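Do I have to re-scrutineer my car if I swap the seat between rounds?

Asked in Club Motorsport > Rules and Paperwork

Hi all, second season doing hillclimbs in a little hatch and I've got myself in a muddle. I did the February round at Heltelton with the seat the car came with, passed scrutineering, got the sticker in the logbook, all good. Since then I've bought a second-hand Diltov fixed-back because the old one was killing my hips (I'm 148 cm in my socks and it was built for a much bigger unit than me). Paid 200 bucks for it, with side mounts.

The next round is at Langat and the entry form only asks if there have been "substantial modifications". Is a seat substantial? I don't want to tow the thing all that way and get knocked back at the gate. I also had to move the harness mounts a bit, if that matters. Cheers!

3 answers

Answer 1 (accepted)

Yes, tell them. The seat on its own might slide through with a quick look, but once you've moved harness mounts you've changed a safety item and the scrutineer will want to see it. I did the same job on my car two winters ago and it went like this – I emailed the club secretary, she passed it on to the chief scrutineer, and he asked for photos of the mounts and the date label on the seat. Then he had a proper look on the morning and wrote it up in the logbook. Took longer to find a pen.

Do check that label before anything else. Second-hand seats can be out of date and still look brand new, and if yours is, no amount of nice bracket work will help you. Check the shoulder strap angle too, with you sitting in it and belted up. At your height the straps can come off the shoulders at a funny angle if the seat slots are up high. And get there early! Langat's scrutineering queue is a shocker after 7.30.

Answer 2

just run it mate, its a seat. ive changed mine heaps and never had a drama

Answer 3 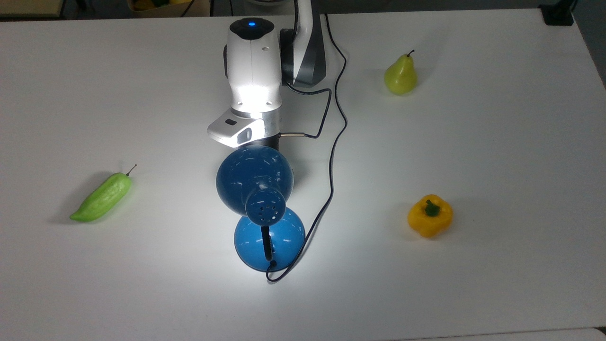 Club Motorsport > Rules and Paperwork > Seats and Harnesses

Please don't follow the answer above mine. If there's a prang and the logbook doesn't match the car, you could be in for a very long chat with the insurer. I'm at the Sadeo club, where we have to declare seat changes on the entry form in writing, but your supp regs might be worded differently so read those first. I'd put it in the comments box even if it turns out they don't care.

Only other thing – take the old seat and its bolts along in the tow car if you've got room. I've seen someone swap back in the paddock in 30 minutes and still make first practice.

Was this helpful? Viewed 1,063 times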